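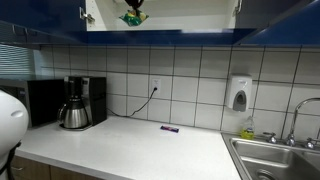 Snack bag task for class project: gripper closes on the bag but it slips or folds. What are we doing wrong?

Our senior project at Amthorpe is a put-away and take-out task in a kitchen. The robot has to move three kinds of things between the upper cabinet and the counter: a bag, a bar and the coffee carafe. The bar has been the easy one. It's a wrapped candy bar, and when it's lying parallel to the back edge of the counter like that, a straight-down grasp works nearly every time. The carafe is slow but fine. The snack bag is what's costing us. It starts up in the cabinet near the top of the opening, and the hinges on both sides of that opening mean we can't come in at much of an angle.

What we have: one arm with a two-finger gripper, flat rubber pads on the fingers, and the Grovby planner that came with the course. The gripper force setting goes from 0 to 500 and we have it at 343. Lower than that and the bag slides out when the arm starts to move. Higher than that and the chips get crushed, and the rules for our class demo say the contents have to stay whole.

We've logged 162 tries with the bag so far. The failures are mostly these:

1. The fingers close on the puffy middle and the bag squeezes out toward the front.

2. The fingers get only the top layer of foil and lose it on the lift.

3. The bag comes out of the cabinet but swings, and then it's not facing the way the planner thinks it is when we set it down.

We also run a counter-only version with the gripper pointing straight down, to take the cabinet out of the picture. That's better, but the foil is so creased after a few dozen runs that I don't know if we're still testing the same thing. The demo is in March and I'd like to stop guessing.

Things we already tried: slower lift, a wait of one second after closing, a second camera view from the side. The slower lift helped a little. The wait did nothing I could measure. We can't change the arm but we can change the finger pads if they're cheap.

Asked by counterspace_sr, 18/01/2022
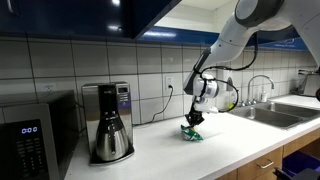 3 replies

padsandbelts

I helped with a student team that had a bag in its item list for the Zieliński challenge, and we went through most of this. A few things that made a difference for us.

Don't grab the middle. A sealed bag is a small balloon, and flat fingers pressing on a balloon will push it away. Go for the flat crimped seam at the top or bottom. There's no air in it and there are no chips in it, so you can turn the force up as far as you like. If your vision can find the outline of the bag, the seam is the thin strip along the short edge. We didn't train anything fancy for this. We took the two short edges of the outline, moved in from the edge by half the width of a finger, and picked whichever one was easier to reach.

Change the pads. Smooth rubber is good on boxes and bad on foil. We cut pads from the soft foam-backed drawer liner sold at any hardware store and stuck them on with double-sided tape. They wear out, so cut a stack of them and swap in a new pair at the start of every session. Write down when you swap. We had one week of results that made no sense and it was old pads.

Throw the bag out more often. You said yours is badly creased. A creased bag is easier to hold than a new one — the folds give the fingers an edge to catch. If you tune on an old bag, your numbers will look good and then drop when someone hands you a fresh one. We used a bag for ten tries and then opened it and ate it.

For the swing, hold the bag by the top seam and let it hang, then pause before you set it down and take a new picture. Plan the placing move from that new picture. The pose you saved at the start isn't worth much by then.

One more thing on the counter-only version. Look at how much finger is below the top of the bag when it closes. If the fingertips stop well above the counter you'll get the top layer of foil and nothing else, and that sounds like your failure number 2. We had the tips stop just short of touching the surface. Put in a contact check first so you don't drive the fingers into the countertop.

gill_labs_ta

Agree with most of the above. I'm a TA for the intro course in the Gillham building, and I'd look at your cables before changing anything else. If you have a cable looping down by the wrist, it can tug when the wrist turns, and at low grip force even a small tug shows up as a slip. Run the same motion with nothing in the gripper and watch the cable the whole way through, including the part where the arm goes up to the cabinet. Leave enough slack for the full wrist turn and tie the rest closer to the arm.

Also, 162 tries is plenty, but only if they're sorted. Make a sheet with one row per try: cabinet or counter, bag new or old, where the fingers landed, force, and which of your three failures it was. When my students do this they usually find that one row type makes up most of the failures. Change one thing at a time after that. Right now you've changed speed, wait time and camera view, and I can't tell from your post if those were separate tests.

I don't think the Grovby planner is the problem. It only knows what pose you give it.

old_relay_77

just use a suction cup

Comment from padsandbelts: Suction on a wrinkled chip bag leaks unless the cup is very soft. We tried two sizes and went back to fingers. It also needs a pump, and they said they can't change the arm.

Comment from counterspace_sr: Thanks. We switched to the seam grasp on the counter version first and left everything else alone. The first new bag held at 343 on most lifts, so I'm going to raise the force and see if the rest of the slips go away. The cable does pull a bit when the wrist turns past halfway. I checked the log too, all 1885 lines of it, and the speed and camera changes were made on the same day, so that part of our data is no use. Cabinet version is next. I still don't know how to reach the seam when the bag is sitting with its short edge toward the back wall. If anyone has done that inside a cabinet I'd like to hear which side you came in from.

Comment from padsandbelts: We came in low and from the left, with the door all the way open, and pulled the bag forward by whatever we could reach before going for the seam. It takes two grasps. Check whether your rules count that as one try or two.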